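List Home | Threads | Authors | Search | Log in

[leswood-swap] Re: Fall clothing swap, sizes and sorting

From: Rasha Saab
To: leswood-swap

Dilruba Ranasinghe wrote:

> Before we print the sheet for September I'd like to settle the kids'
> sizes. Last time we sorted by the number on the label and I had parents
> coming back to me all afternoon saying the 5s were too small for their
> five-year-olds. Some of the labels were European, some were washed
> blank, and one rack had three kinds of "M" on it. Do we measure
> everything? Do we drop sizes and go by age? I don't mind which, but I
> need to know before I do the rack signs.
>
> Also, are we keeping the 2 bag limit at the door?
>
> Dilruba

Dilruba, my vote is to measure the tops and pants and leave everything else by label. I did a trial run at home with the leftovers from spring and it went faster than I thought it would. Tops get one measurement, armpit to armpit, laid flat. Pants get two, waist and inseam. I wrote the number on a strip of masking tape and stuck it inside the collar or waistband.

The European labels are mostly height in centimeters, so a 104 is meant for a child 104 cm tall. Those can go straight on the rack if we put a height chart at the end of it. Anouk Nijs has one from when she ran the school uniform table and says we can have it.

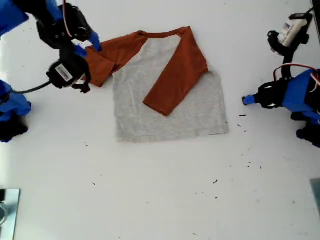

For long-sleeved tops we should agree on one fold, or the bins turn into a heap by noon. At Prarnau they hang everything, but we have 52 hangers after the break-in at the shed and they have to go to coats and dresses. I'd fold the sleeves in over the front first, one at a time, the way the orange sleeve is brought down across the gray body here, and then bring the hem up. The collar stays on the outside, so people can find the tape without opening the whole thing. Short sleeves can just be halved. Hoodies go in their own bin, unfolded, because no one has ever refolded a hoodie.

On the signs, could we use the chest measurement in large type and the usual age in small type under it? Parents who know what they want will go by the big number. Grandparents shopping for someone who isn't there will want the age.

Bag limit: yes, keep it. In spring we let it go after 2:00 and the toddler rack was bare by half past. Sofia Azevedo suggested letting people come around again for a second turn in the last hour, and I'm fine with that if the door team is.

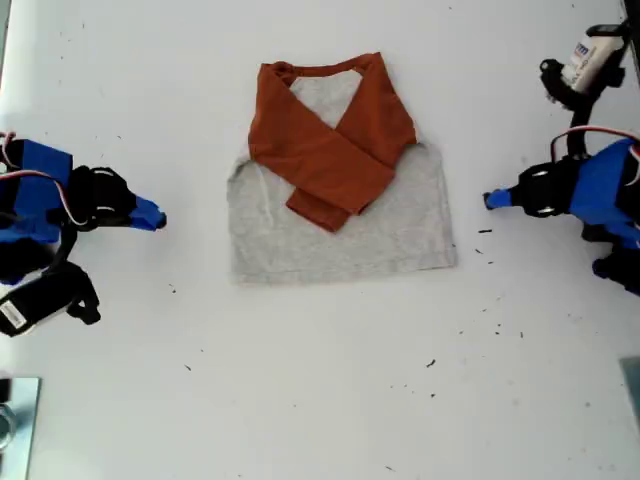 Raglan top, both sleeves crossed, ready for the hem to come up.

Other business, while I'm writing:

Drop-off. Cârstea has agreed to take bags at the side entrance again, mornings only. Please tell people that it's the side entrance. The front counter was not happy last time.

Shoes. Anouk Dierckx wants to stop taking shoes with worn-down heels. I agree. We had two crates of them left over and had to pay to get rid of them.

Stains. If it has a stain you'd be embarrassed to send to school, it goes to the rag box. Rags go to Prerkar, who will take them in any color as long as zippers and buttons are cut off. I need two people with decent scissors for that on the Sunday after.

Tables. We are short of tables. The hall has eight and I think we need eleven, counting the one for refreshments. If you have a folding table that fits in a car, write to me off list.

Money. The hall is 100 for the day, same as before, and that includes the kitchen. The jar covered it in spring. I'd rather not start charging at the door.

Dilruba, if you can send the sign draft by the end of the week I'll print them at work. Letter size is fine, landscape if you can. Please don't laminate them this time, the tape won't stick and we had to throw half of them out.

I can be at the hall from 8:00 to set up. I'll bring two measuring tapes and the big roll of masking tape. If someone has a third measuring tape, the soft kind, bring it along.

Rasha

_______________________________________________
leswood-swap mailing list
Contact the list owner | Unsubscribe | © Leswood Swap | Back to top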